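Store cards keep getting pitched as free money, and I don't buy it. The Walent card offers $40 off your first purchase, then waits for you to carry a balance. I carried one – $300, for two months – and the interest ate a good part of the discount.
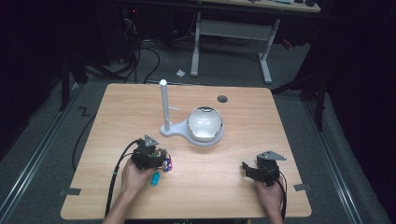 A shiny silver bowl on a white stand.

Sidra Ghumman, who edits this column, likes her Lorance card and pays it off every month. Fine. But how many people do? The bank's flyer doesn't say. It gives the rewards half a page and puts the rate in the small print on the back.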